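Kitchen countertop

A kitchen countertop (also worktop or counter) is a flat, raised surface in a kitchen on which food is prepared. It usually lies on top of base cabinets and is fixed to the wall at the back side. Countertops are made from natural stone, wood, laminate, ceramic, steel, concrete and several kinds of composite material.

History

In older houses the food was prepared on a free table, which was also used for eating and for sewing. The continuous countertop became common in the twentieth century, when cabinets began to be produced in equal heights and depths. The small town of Vainio is known for its early workshops, where stone slabs were cut for dairies first and for private kitchens later. The local historian Orvokki Pelkonen has described 396 orders from this period. Most of them were for slabs with a thickness of 30 millimeters.

Materials

Marble is valued for its veins and for its smooth surface, on which dough does not stick easily. It is sensitive to acid – lemon juice, vinegar and wine leave dull marks if they are not wiped away soon. Granite is harder and resists acid better, but most types must be sealed from time to time.
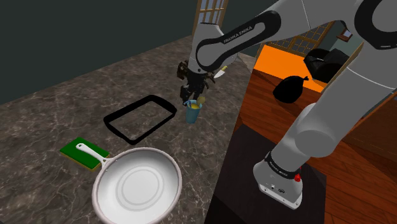

Rendered kitchen with a marble countertop and a Franka Emika robot arm.

Wood is warm to the touch and can be sanded again after years of use. It must be oiled, and standing water near the sink can make it swell. Laminate is light and cheap. Its weak place is the edge, where moisture can enter through the joint.

Dimensions

The usual depth in many countries is 60 centimeters. The height depends on the user and on the cabinets below. The designer Tiburcio Nava proposed in his book Heltov that the part for kneading should be 8 centimeters lower than the rest, but this idea was seldom followed by manufacturers.

Wall behind the countertop

The wall is often protected by a backsplash of tile, glass or the same stone as the counter. Dark stone hides small stains from cooking, while lime and dried soap are more visible on it.

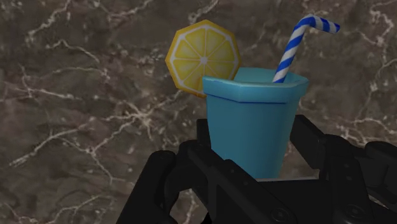

Light blue cup with a lemon slice and a striped straw, against dark brown marble (rendering).

Care

Daily cleaning is done with a soft cloth and mild soap. Powders that scratch are not suitable for polished stone. Hot pots should be placed on a stand, also on granite, as a sudden change of temperature can cause cracks.

See also

Backsplash
Cutting board
Kitchen cabinet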